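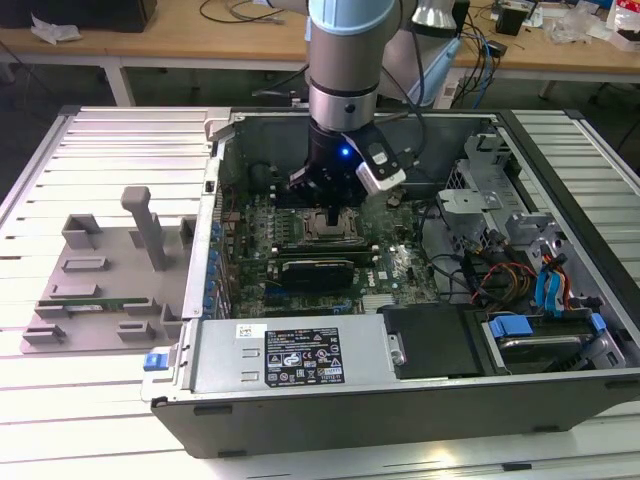

Merero Community Computer Refurb, Workshop Team

Progress report to the Ridus Fund, second half
By Bình Bùi, November
Filed under: Grant Reports > Digital Access

Short one this time, sorry, we have the school deliveries on all week. Full spreadsheet to follow.

Where we are. Target for the year was 300 desktops out to households. We are at 194. Behind where we said we'd be by now, and I'd like to talk about that before the numbers go to your board.

Main holdup was donations. Spring was slow, then Drastusero closed two floors and sent us 348 towers in one go. Great, except we had shelf space for 60. Rented the unit next door for three months to hold the rest (came out of contingency, line 7, receipt attached). A lot of them came without drives. A fair few were missing memory or the processor as well, so we're stripping the worst ones for parts and building up the better ones. Takes longer than a wipe and reinstall. We budgeted for wipe and reinstall.

Who's getting them. Mostly families referred by the two middle schools, then the adult evening class, then walk-ins. Walk-ins are up a lot since the library cut its computer hours. We had to start a waiting list in the summer, it's still open. Anyone on it with a kid in a graduating class gets moved up.

Home internet is the problem we didn't plan for. People take a computer home and can't get online with it. We've been handing out a sheet on low-cost plans but the sheet goes out of date fast and half the plans want a credit check. I'd like to move the unspent travel money to prepaid hotspots. Need your OK in writing for that, the agreement says any change between lines.

Classes. Basic skills runs mornings at 10, evenings at 6:30. Evening group is full. Morning group is thin, we're thinking of moving it to after school drop-off, 8:45 maybe. The Vietnamese language session has been the best attended thing we do and wasn't even in the orignal plan. Would like it in next year's.

Staff. Still one bench tech short. Advertised twice. Second round got better people, interviews are next.

Money. On budget apart from the storage unit. Bùi Hardware gave us the shelving at cost, so that line is under. Power bill is over, a bit.

Next quarter:
- clear the unit next door and give back the keys
- get to 300, or tell you early if we wont
- hire the tech
- new intake form, the current one asks for things we never use

Can do a call any afternoon after 2. Please send the hotspot answer first if you can, the supplier's quote runs out at the end of the month.

Last updated: November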